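Comunidad Junon > Hogar y textiles > Ropa de cama

Sábanas de algodón que amanecen hechas un acordeón: ¿es el tejido, el lavado o soy yo?

Publicado por marea_baja · 3 respuestas · visto 800 veces

¡Hola a todos! Llevo meses leyendo este foro sin escribir y por fin me animo, porque me he metido de lleno en el mundo de las sábanas y estoy encantada pero hecha un lío. En junio nos mudamos a un piso con una cama bastante más grande que la anterior y tocó comprar de todo. Cogí un juego de percal de algodón color crudo, marca Wunderlich, y el tacto me enamoró desde la primera noche: fresquito, crujiente, como de hotel antiguo.

El caso es que se arruga muchísimo. La lavo, la tiendo, la pongo, y a la mañana siguiente parece un mapa de montañas. No tengo plancha grande ni ganas de comprarla (el cuarto de la lavadora es minúsculo). La lavo a 40 grados con el programa de algodón, centrifugado a tope, y la saco cuando me acuerdo, que a veces es a la hora y a veces es después de cenar.

Pongo también cómo queda la bajera, que es lisa, sin goma, aquí suelta y con pliegues: 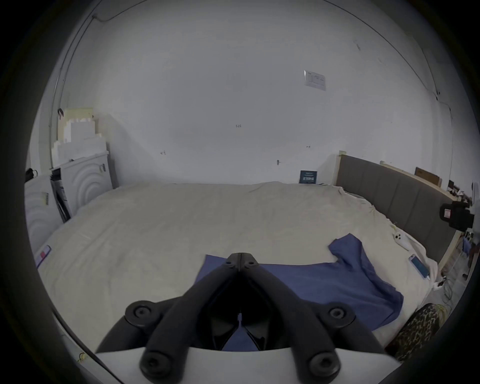

¿Cuánto tiene que sobrar de sábana por cada lado para que no se salga al dormir?

Lo que mida el grosor del colchón más un buen palmo para remeter. Con un colchón de 25 cm, unos 45 cm de caída por lado aguantan de maravilla; con menos de 35 vas a estar rehaciendo la cama cada dos días.

Esto lo copio de la ficha de consejos que venía con el juego, y en teoría lo cumplo, así que por la medida no será. Lo que quiero saber es:

si el percal se va ablandando con los lavados o esto es para siempre;
si merece la pena pasarse al satén de algodón o al lino;
si hay algún truco de lavado que de verdad se note.

Presupuesto tengo, pero no me gustaría tirar un juego casi nuevo. ¡Mil gracias de antemano, que aquí sabéis muchísimo!

tendedero_norte
Respuesta más votada

¡Bienvenida! Me encanta esta pregunta porque yo pasé por lo mismo y acabé aficionándome a los tejidos de una forma un poco exagerada, mi familia te lo puede confirmar.

Vamos con lo primero. El percal es un ligamento tafetán, o sea, un hilo por encima y otro por debajo, sin saltos. Eso le da la frescura y el crujido que te gustan, y también hace que la arruga se marque con ganas. Con los lavados se ablanda bastante (las mías tardaron como medio año en estar en su punto) y las arrugas se vuelven más suaves, más redondas, aunque desaparecer no desaparecen.

Tengo guardada una revista de labores que era de casa de mis padres, con una sección de ropa blanca que es una joya, y de ahí saqué casi todo lo que sé. Lo transcribo tal cual, con su número de página y todo, por si alguien la tiene y quiere buscarla.
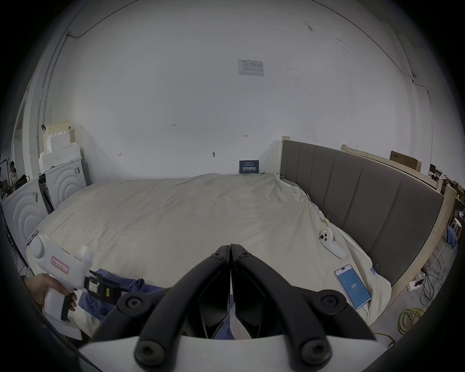
Cuadernos de la Casa Jiltetti, n.º 50, pág. 17

«La sábana se sacará de la lavadora en cuanto esta se detenga. Se sacude con fuerza dos o tres veces, cogida por las esquinas, y se tiende por el orillo, nunca doblada por el centro. Si ha de guardarse, se dobla todavía con un punto de humedad, se alisa con la palma y se deja airear sobre una silla antes de pasar al armario.»

A mí lo de sacudir me parecía una tontería y es lo que más me ha cambiado la vida. Se nota una barbaridad, sobre todo en las bajeras grandes. Si puedes, pídele a alguien que coja las otras dos esquinas y tirad a la vez en diagonal, primero unas y luego las contrarias. ¡Queda casi planchada!

Más cosas que me funcionan:

Centrifugado a 800 y ni una vuelta más. Tú dices que la pones a tope, y ahí creo que está gran parte del problema: cuanto más fuerte, más se prensa la tela contra el tambor y más se fija el pliegue.

Tambor a media carga. Una bajera de cama grande, la encimera y dos fundas, y para de contar. Si metes también toallas se enrolla todo y sale un churro.

Nada de suavizante. Deja una película en el algodón y el percal pierde la gracia. Yo echo un chorrito de vinagre de limpieza en el cajetín (que no se junte nunca con lejía, por favor).

Poner la sábana un pelín húmeda solo si hace calor y vas a tener unas horas antes de acostarte, con la cama abierta y la ventana también. En invierno ni se te ocurra.

En cuanto al número de hilos, no te dejes impresionar. Un buen percal de 200 hilos de algodón peinado le da mil vueltas a muchos de cifra enorme, que a veces llegan ahí contando cada cabo de un hilo retorcido. Yo compré uno carísimo por el numerito y era como dormir con un mantel. Fíjate mejor en que ponga fibra larga y en cómo está rematado el dobladillo.

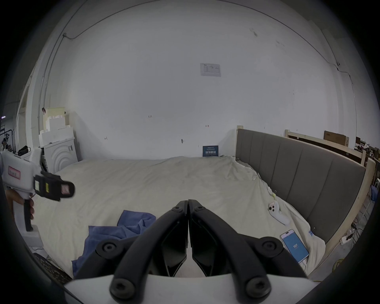

Y con el dobladillo me pongo pesada, porque dice mucho de la prenda. Si la costura tira y hace ondas después del primer lavado es que el hilo de coser ha encogido distinto que la tela, y eso ya no hay quien lo enderece. Si sigue plano tienes sábana para muchos años, y por lo que cuentas del tacto la tuya pinta bien.

Sobre el satén: es más pesado, más sedoso y se arruga menos a la vista, pero da más calor y se engancha con nada. Tengo un juego para invierno y lo adoro. En verano, percal siempre. El lino ya es otro deporte, se arruga más que ninguno y ahí la arruga es parte del encanto.

Yo no cambiaría nada todavía. Dale diez lavados más con el centrifugado bajo y vuelve a contarnos, ¡que me has dejado con la intriga!

pepe_lavadoras

Compra mezcla con poliéster y olvídate. 50 % y 50 %, sale de la lavadora lisa y se seca en un rato. Que si transpira menos, pues sí, pero yo duermo con la ventana abierta y tan feliz. Las mías son de Zilto, me costaron poquísimo y llevan conmigo desde el otro piso.

Comentario de tendedero_norte: ¡Para gustos! A mí me salen bolitas enseguida, pero reconozco que para la casa del pueblo tengo un juego así y va genial.

Comentario de pepe_lavadoras: las bolitas salen si las lavas con vaqueros. Del revés y solas.

hilo_y_medio

Muy buena la respuesta larga, la he guardado en favoritos. Añado un par de cosas desde el lado de hacer la cama, que también cuenta, porque puedes tener la sábana perfecta y ponerla de cualquier manera.

Trabajé varias temporadas en un hotel de playa y hacíamos habitaciones como churros. Al final le coges el gusto, de verdad, hay algo muy satisfactorio en una esquina bien hecha. El orden que seguíamos con la bajera lisa era este:

1. Separar un poco la cama de la pared. Parece un rollo, pero remeter por la cabecera con la cama pegada es imposible y la tela acaba amontonada ahí arriba.

2. Centrar la sábana por el pliegue del medio. Si la has doblado bien al guardarla, ese pliegue te sirve de guía y no tienes que ir midiendo.

3. Remeter primero la cabecera entera, luego tirar desde los pies con las dos manos y remeter allí. Los lados, siempre al final.

4. Quitar de encima todo lo que estorbe, pijamas, camisas, lo que sea, antes de alisar. Se alisa desde el centro hacia fuera con el antebrazo, que abarca más que la mano. 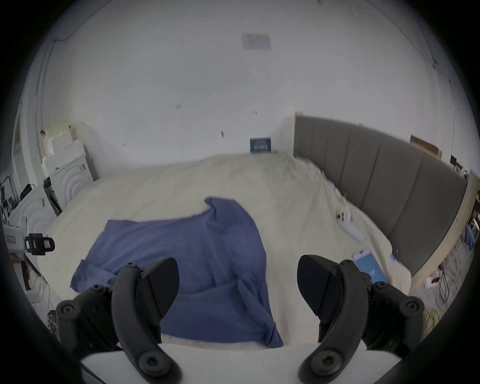
5. Hacer la esquina en sobre. Levantas el lateral a unos dos palmos de la esquina, lo apoyas sobre el colchón en triángulo, remetes lo que cuelga y bajas el triángulo. A la tercera ya te sale sola.

6. Remeter los lados tirando hacia abajo y hacia dentro a la vez, con la palma mirando al suelo para no dejarte los nudillos en el somier.

Con esto una bajera lisa aguanta tensa varias noches. Si te mueves mucho durmiendo hay unas pinzas con elástico que se cruzan por debajo del colchón. Yo las usé una época y cumplen, aunque a veces saltan a las tres de la mañana con un chasquido que te quita diez años.

Otra cosa, el protector de colchón. Si es de los plastificados, la sábana resbala por encima y se arruga el doble. Uno de rizo de algodón la sujeta muchísimo mejor. Yo miraría eso antes de gastarme nada en sábanas nuevas.

Comentario de marea_baja: ¡Pero qué maravilla de respuestas! El protector es de los plastificados, sí, venía con el colchón y ni me lo había planteado. Esta semana pongo el centrifugado a 800 y pruebo la esquina en sobre. Y lo de la revista me ha encantado, ¿trae algo de mantas de lana? Tengo una heredada que pica horrores.

Comentario de tendedero_norte: Trae dos páginas enteras de mantas, con lavado a mano y cepillado. Abre otro hilo en Ropa de cama y te las paso allí, que aquí nos riñen por mezclar temas.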